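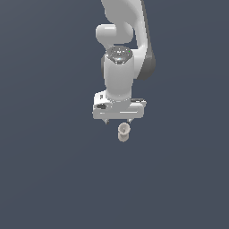
Rurkham Rainfall and Tank Level Records: README

Version 2, December 11, 2023
Maintained by Jadwiga Ziółkowski
Transcription and checking: Lourenço Arruda, Beatriz Torres
Gauge notes and site history: Lorna MacRitchie

Summary

Daily rainfall totals and weekly tank levels from farm properties in the Rurkham district, transcribed from handwritten diaries, station books and loose gauge cards. The set covers 77 gauges. Rainfall is in millimetres throughout, with the original imperial reading kept in a separate column where there was one. Tank levels are in centimetres below the overflow.

Version 1 contained rainfall only. Version 2 adds the tank levels, corrects the date offset in the Costine books and replaces the old free-text comments with a short list of flags. Row identifiers have changed. Do not join version 1 to version 2 on row_id; use gauge_id and obs_date.

Files

rain_daily.csv — one row per gauge per day
tank_weekly.csv — one row per tank per reading
gauges.csv — one row per gauge, with location, elevation and gauge type
sources.csv — one row per book, diary or bundle of cards
flags.csv — flag codes and their meanings
changes.txt — corrections since version 1

All CSV files are UTF-8, comma separated, with a header row. Missing values are empty. A zero in rain_mm means the observer wrote a zero, "nil" or a dash on that day. It never means the day was left blank.

Columns in rain_daily.csv

row_id: integer, unique within this version only
gauge_id: four characters, matches gauges.csv
obs_date: date of the reading, year-month-day
rain_mm: rainfall to one decimal place
rain_points: original reading in points (hundredths of an inch), empty for metric records
accum_days: number of days covered by the reading, normally 1
flag: see flags.csv
source_id: matches sources.csv
page: page or card number in the source

Readings were taken at 9 am and belong to the preceding 24 hours. Some observers entered the figure against the day the rain fell. Those books have been shifted so that obs_date is always the day of the reading. The books affected are marked shifted = 1 in sources.csv.

Columns in tank_weekly.csv

tank_id: four characters
gauge_id: nearest gauge on the same property, may be empty
obs_date: date of the reading
level_cm: distance from overflow to water surface
flag: as above

Tank capacity is not included. Most of the owners gave a figure from memory and the figures could not be reconciled with the dimensions. Levels are useful for timing, and should not be converted to volume.

Gauge identifiers

The first letter gives the catchment: R for Rurkham Creek, C for Costine, L for Lehner, P for Purneck. The three digits after it were assigned in the order the books arrived and carry no other meaning. Where a gauge was moved by more than 50 metres it was given a new identifier, and the earlier one is listed under previous_id in gauges.csv. Shorter moves are noted in the site_notes column.

Elevations are read from contour maps and are good to the nearest 10 metres. Three Lehner gauges have no elevation, as the house sites could not be fixed on the map.

Transcription

Each page was keyed twice by different people working from scans. Lines that disagreed were settled against the paper original where we had access to it. Monthly totals written by the observer were keyed as well and compared with the sum of the days. Where the two differed, the daily figures were kept as written and the month was flagged T. No daily figure was altered to make a total agree.

The Purneck cards were the slowest part of the job. They were written in pencil, many on both sides, and the year is missing from 143 of them. Angelica Ocampo assigned years by matching the larger falls against neighbouring gauges. Cards with a single plausible match carry flag Y. The remainder are left out of rain_daily.csv and held as scans.
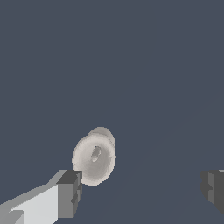
Flags

A — accumulated over more than one day, see accum_days
E — estimated by the observer, usually after an overflow
G — gauge reported damaged, tilted or obstructed
T — monthly total does not agree with daily figures
U — figure hard to read, best reading given
Y — year assigned by comparison

A row can carry more than one flag. They are written together in alphabetical order with no separator, for example AU.

Known problems

Gauge C128 stood under a pepper tree from at least the first book until it was moved in April of the final year. It reads low in every comparison with its neighbours. We have left the figures as they are and flagged the whole run G.

Small falls are under-recorded at most sites. Several observers did not bother with anything under five points, and their books show almost no readings below that mark. Counts of wet days should not be compared between gauges without checking for this first.

Two Lehner books overlap by eleven weeks and give different figures for the same gauge. Both are included, under separate source_id values. Filter on source_id before summing.

Metric conversion happened at different times on different properties. One observer kept using an imperial measuring glass and wrote the result as millimetres for part of a year. These rows have been converted and are listed in changes.txt.

Not included

Names and addresses of observers, remarks about stock and family matters, and stream heights. Stream heights may be added later if the datum for the Costine bridge board can be found.

Use

The files may be copied and reused for any purpose with the set name and version number given. Corrections should quote gauge_id, obs_date and page. Send them to Jadwiga Ziółkowski, with a scan if the source is one we have not seen.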